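Cream leather sofa, greasy patch where heads go — what do I use?

Posted by Dalia Shawky, 3/5/23

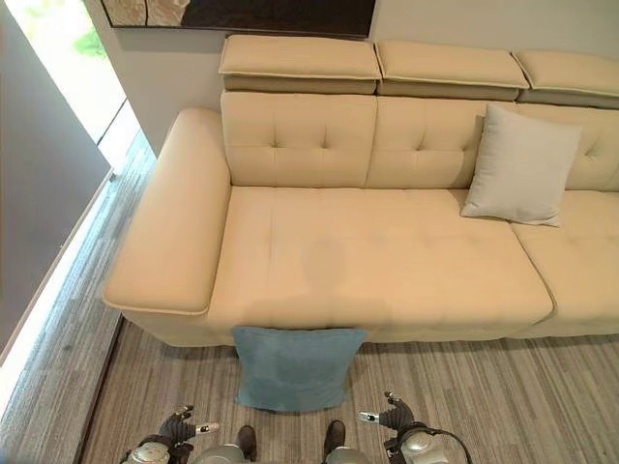
Had it 2 years, never done anything except wipe with a damp cloth. Now the headrest feels tacky and looks a bit yellow when the sun's on it. Husband says baby wipes. My mum says saddle soap. Shop wants 200 quid for someone to come out, no thanks. Anyone fixed this at home?

Sepp
Hair products, most likely. Not baby wipes!! They take the finish off over time. Get a proper leather cleaner with a soft sponge, work up the foam first and put only the foam on. Small circles, wipe off with a clean damp cloth, leave it 30 minutes, look again. Might need two or three goes. Try it somewhere hidden first — round the back, low down. Saddle soap is for saddles, too waxy for pale stuff imo.

kendico
washing up liquid, tiny drop in warm water. done ours for 7 years no bother

Warkovo
Agree with Sepp mostly. Would add, if its gone tacky the coating may already be going and cleaning wont bring that back. Dont scrub. Keep it away from the radiator aswell. We put a washable throw over ours in May, looks a bit granny but saves the bother.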